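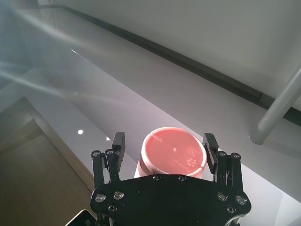
Traswood releases Graver two-finger gripper and wrist camera kit for light bench handling

14 February 2025 — Traswood today announced general availability of the Graver kit, a parallel two-finger gripper supplied with a wrist camera bracket, cabling and control software for small robot arms. The kit is intended for laboratories, training colleges and light packaging operations that handle lidded cups, jars and similar containers on flat work surfaces.

The Graver gripper uses a pair of linkage-driven fingers with flat rectangular pads. The fingers are carried on a black mounting plate fixed with hex-socket screws in countersunk holes, so that the upper face of the plate stays clear of protruding fasteners. Maximum opening between the pads is 108 mm. The gripper weighs 43 grams less than the pre-production version shown to trial customers in December, following a revision to the plate outline.

The camera bracket places the lens behind the plate and looking along the fingers, with both pads and the work surface in view. Alignment of the gap with the target is carried out from this single viewpoint. No overhead camera is required, although one may be connected through the auxiliary input on the controller.

"Reflective benchtops were the main complaint we heard from customers using vision-guided grippers," said Emmanuel Ogola, product manager at Traswood. "A bright reflection near the target can be read as an edge. Graver masks those areas before it estimates the position of the container."

The masking routine runs on the supplied controller and does not need a network connection. Users can adjust the brightness threshold, or switch the routine off where the work surface is matte. Approach speed, closing force and pad centring tolerance are set from the same screen and may be stored as named programs.

Štěpánka Kadlec, who leads application engineering, said the default program is set conservatively. "The fingers stop on either side of the container and wait for a position check before they close. Operators can shorten that pause once they are satisfied with the results on their own containers."

The kit is compatible with the Hallum series of bench arms without an adaptor. A separate adaptor plate for Zhong arms is scheduled for release later in the year. Replacement finger pads are sold in pairs and can be changed with the hex key supplied.

Graver is available to order now in Australia and New Zealand. Units are dispatched with a printed installation guide, a calibration card and 3 years of warranty cover on the linkage and drive. Pad wear is excluded.

Media enquiries: Natália Oravec, Traswood
Technical enquiries: Čestmír Holub, Traswood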